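The Ferry to Dolport

My aunt left me her half of a boarding house in Dolport, on the condition that I live in it through December with the owner of the other half. The owner of the other half was my ex-husband. She had always liked him better.

He was already on the ferry when I got there, sitting on the only bench out of the wind. He had brought one bag. I had brought four, and a lamp.

"You packed light," I said.

"You packed," he said, and went back to his sandwich.

The house was called Rana, after nothing anyone could remember, and it had 9 bedrooms and a single outlet that could be trusted. My aunt had written this down for us, along with the name of the one plumber who would come and the two who would say they would. We drew up a treaty on the back of her letter. He got the outlet in the mornings, for coffee. I got it in the evenings, for the lamp. Whoever wanted heat could wear a coat.
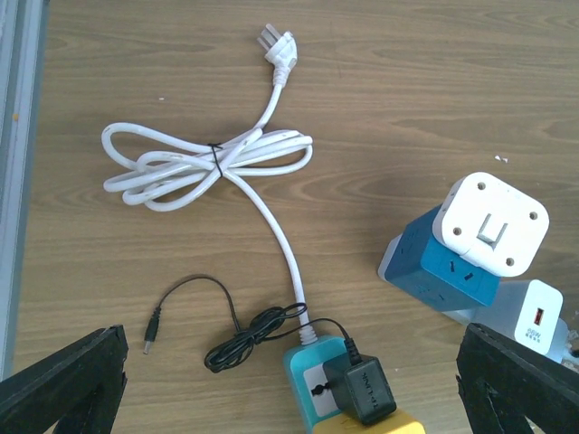
The treaty held for 3 days. On the fourth I came down to find him making toast at seven in the evening, in my hours, with the calm of a man buttering his own bread in his own house. I pointed out that it was only half his house. He cut the toast in two and gave me the smaller piece.

After that we took to the mail. There was a slot in the front door and we both used it, going outside in the cold to push notes through and then coming back in to step over them. His were short. Mine ran to 20 pages one week, with a section on the bathtub. He returned it with the spelling fixed.

Then a couple from Mavine rang the bell and asked for a room. Their car had broken down at the Flondomeo garage, where it would stay until a part arrived, and the ferry had stopped for the night. I said we were closed. He said it was 30 dollars, breakfast included. They looked from one of us to the other and asked how long we had been married.

"Eleven years," he said.

"It ended," I said.

"We'd like the back room, if that's possible," said the wife.

He made the eggs. I carried them up, and she told me we had a lovely way of running things. I went down and reported this to him as a complaint.
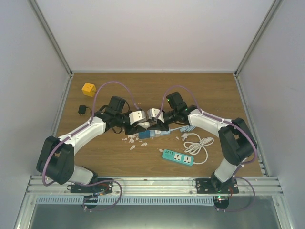

January

The lawyer wrote to say the terms had been met and either of us could now sell. I put the letter through the slot. He put it back. It went on like that until the thaw, and by then the back room was booked through Easter and one of us had to buy more eggs.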